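3.2 Gathering the kitchen examples

We should say a little about how the examples came to be, as it took us far longer than the training did and, looking back, taught us rather more. Each example is one attempt at a small household job, carried out by the humanoid while a person guides its arms and hands from the next room. Bimla Sengar and Dušan Vidmar took turns at the controls, two hours apiece, and we are very grateful for their patience.
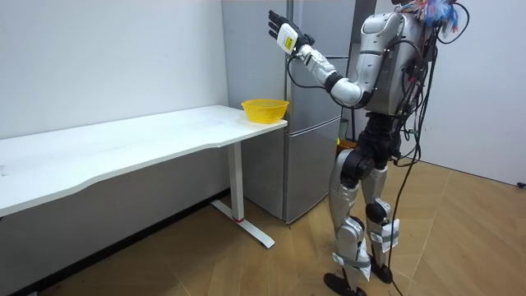 Figure 4. Collecting examples at the Cusmont site, with the humanoid beside the refrigerator and the long white table.

Our first plan was to gather 1,000 attempts and keep only the tidy ones. We soon thought better of it — a hand that misses a handle and tries again has a good deal to teach — and so the slower, clumsier attempts stayed in, each with a short note from whoever was guiding. In the end we set aside 139, nearly all of them because the recording of the joint positions had gaps. The remainder make up the Jarkora set used in the next section.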